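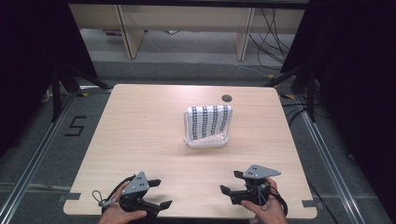
Serkby will start renting out its paired hand-held grippers in April, opening to small labs a kit it has so far sold only to larger customers. The company makes the devices for people who want to record manual tasks and train robot arms on the results. An operator takes one gripper in each hand and works at a table, with jobs such as handling a patterned white cloth folded upright in a clear plastic container. Each unit has two black fingers and a gray triangular plate on top.

The rental costs $2,000 a month for a pair, with a minimum term of 2 months. Buyers of the full kit get the recording software included, while renters pay a one-time fee of $173 for it. Support by phone is available on weekdays until 5 p.m.

"Most of the groups that call us need the grippers for one project and then they sit in a drawer," said Gijs Desmet, who runs sales at Serkby. He said cloth is the task customers ask about most, followed by packing and sorting.

Skornora, a packaging company that used the kit before the rental plan was announced, recorded 1,000 sessions with it. Sem Timmermans, an engineer there, said new operators needed a morning of practice. He would like a lighter version. "After a couple of hours your wrists know about it," he said.

Serkby said a smaller model is planned but gave no release date. Rental orders open Thursday through its distributor, Flernum, and returned units will be checked and recalibrated before they go out again.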